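Ticket 203: Lobby display at Lallthorpe drops to "No signal" during the day

Status: Resolved
Priority: Normal
Category: Displays and signage
Site: Lallthorpe, ground floor
Player software: Flulgate
Opened by: Front desk

Original report

The display in the lobby goes black several times a day and shows a small "No signal" box. Sometimes it comes back on its own and sometimes it stays that way until one of us unplugs the player and plugs it back in. The visitor schedule is supposed to be on there from opening to closing. The one in the second floor corridor is fine. It started in June, after the furniture was moved. Please don't send the schedule to the corridor screen in the meantime, people get confused about which floor they are on.

Support, first reply

Thanks. Before we come out, please check the following and write the results here.

1. Is the light on the player green, orange or off when the screen is black?
2. Does the remote still bring up the display's own menu?
3. Is the cable between player and display the one that came in the box, or a longer one?
4. Does it happen at the same time of day?

Front desk

1. Green.
2. Yes, the menu comes up normally.
3. A longer one. The short one didn't reach after the move.
4. Not really. Usually once before lunch and more often after. Yesterday at 2:30 and again just before closing.

Support

A green light means the player is running and thinks it is sending a picture. The menu coming up means the panel and its power supply are fine. That leaves the cable, the input port, and the handshake between the two devices. We pulled the player log from the Flulgate console. There are 30 "sink lost" entries for the past week, and most of them are followed by "sink found" within 2 seconds. The ones that aren't followed by anything are the times you had to pull the plug.

Please move the cable from input 1 to input 2, change the source with the remote, and leave it like that for a day.

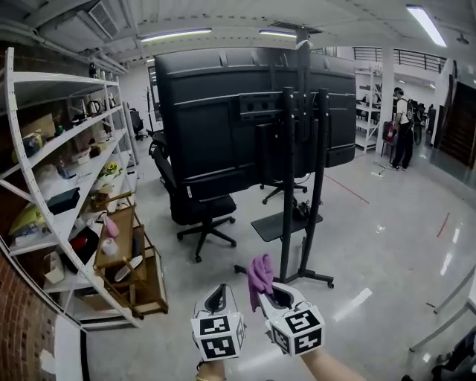
Front desk

Moved to input 2. It dropped out again at 11 and twice after lunch. It came back by itself each time. Also the clock in the corner of the schedule is one hour behind, if that matters.

Support

The clock is a separate problem. The player was set to the Wunberg time zone when it was first configured, and nothing on the schedule uses that setting except the corner clock. Fixed from here. It will show correctly after the next restart.

On the dropouts: same behavior on both inputs, so we are ruling out the port. We turned off two things remotely:

Power saving on the player output (was set to "auto")
Device control over the display cable (was on)

Device control lets the display and player switch each other on and off. With some panels it sends a standby command when it shouldn't. Leave everything else alone until tomorrow, please.

Front desk

Better but not gone. One dropout, mid-afternoon. The clock is right now.

Support

The log agrees, one entry. The device control setting was causing the long ones, where the player had to be restarted. The short ones look like a marginal cable. We had a Chuang cable in stock, the shorter type with the locking plug, and brought it over along with a mounting plate so the player can sit closer to the input.

Work done on site:

Removed the long cable. One plug was loose in its shell and the picture cut out when it was moved by hand.
Fitted the new cable and tied it down with some slack so that it isn't pulling on the port.
Moved the player to the new plate.
Updated the player firmware. The first attempt stopped with error 200, which is the console's code for not enough free space. Cleared the old schedule files and ran it again. Second attempt completed.
Restarted everything and watched the schedule go through a full loop.

The old cable has been cut in half and thrown away so it doesn't end up back in the drawer.

Front desk

Two full days and nothing so far. Can we turn power saving back on? The screen now stays lit all night.

Support

Leave power saving off on the player. Use the display's own timer: Menu, Setup, Timer, then set the on and off times. The timer survives a power cut as long as the display clock has been set, so check that first. If the screen comes on in the morning with the wrong input, go to Setup, Input at Power On, and choose input 2.

Front desk

Timer set. It went off last night and came on this morning with the schedule showing. You can close this.

Support

No "sink lost" entries since the cable was replaced. The corridor player still has device control turned on and the older firmware. We will change both at the next scheduled visit under a new ticket. Closing this one.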